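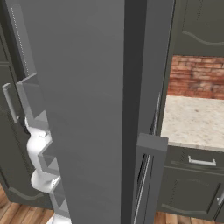
Cuaderno de simulación – junio, tarde

Sigo con la comparación de posiciones de cámara en la cocina simulada. Quedan las dos pinzas por probar con la misma política: la Bredden de dos dedos y la Wenitz adaptativa. El brazo es el mismo en los dos casos y el controlador también (Sutanto, modo impedancia, sin tocar ganancias desde la semana pasada).

Problema principal de hoy: oclusión. En la vista lateral, con el codo recogido, el eslabón se come el tercio central de la imagen de arriba abajo. Se ven los armarios a la izquierda y la encimera con el cajón a la derecha, y en medio una pared gris. Si el tirador que toca abrir cae detrás, la política va a ciegas con esa cámara y depende de la de muñeca.

Lo que he cambiado:
Cámara lateral 25 cm más atrás y un poco más alta. Mejora con el brazo extendido, con el codo recogido apenas.
Campo de visión de 60 a 75 grados. Entra más encimera pero los tiradores quedan en muy pocos píxeles. Lo he devuelto a 60.
Pose inicial con el codo hacia fuera. Es lo que más ayuda, aunque Grigore dice que en el robot real esa pose pasa demasiado cerca de la columna. Por confirmar con él en el banco.

Tandas de 27 episodios por pinza, tarea de abrir cajón, semillas iguales:
Bredden: 19 aperturas completas, 5 a medias, 3 sin contacto.
Wenitz: 16 completas, 4 a medias, 7 sin contacto.

Los siete fallos sin contacto de la Wenitz los he mirado uno por uno. En seis el codo está recogido y la cámara lateral tapada en el momento de la aproximación. El otro es un agarre en el borde del cajón en lugar del tirador. No me atrevo a decir que la Wenitz sea peor: es más larga, obliga a recoger más el codo y eso tapa la cámara. Habría que separar las dos cosas antes de enseñarle números a Rodica.

Con los tiradores de barra verticales las dos resbalan algo al tirar. Puede ser el coeficiente de fricción del modelo de contacto, que sigue en el valor por defecto. Iulian tenía medidas hechas con las almohadillas reales, pedírselas.

Otra cosa: una puerta abierta hacia la cámara, junto al brazo, confunde bastante al detector de tiradores. Marca el canto de la puerta como si fuera un tirador largo. Gris sobre gris y casi la misma orientación. Relu propone variar los colores del brazo y de los muebles por separado en la aleatorización. Ahora mismo van con la misma paleta, fallo mío en el fichero de configuración. Corregido, pero las tandas de hoy están hechas con la versión antigua – no mezclar.

Tiempo de render con dos cámaras: aceptable. Con tres se me cae a la mitad, así que la cenital se queda fuera hasta que Margareta libere la otra máquina.

Pendiente:
Repetir las dos tandas con la pose de codo hacia fuera y la paleta nueva.
Filtrar del conjunto de 1.000 episodios los que tengan el tirador tapado en más de la mitad de los pasos. Sacar primero el histograma, no borrar nada.
Preguntar en Trellthorpe si el modelo de la Wenitz que nos pasaron trae la masa de la brida incluida. Al compensar gravedad la muñeca cae un par de milímetros y con la Bredden no pasa.
Guardar las poses de cámara en el repositorio, ahora solo están en mi portátil.

Añadido a las 19:40: primera prueba suelta con el codo hacia fuera y la Wenitz, cinco episodios, cinco aperturas. Son pocos. Dejo la tanda larga lanzada para la noche.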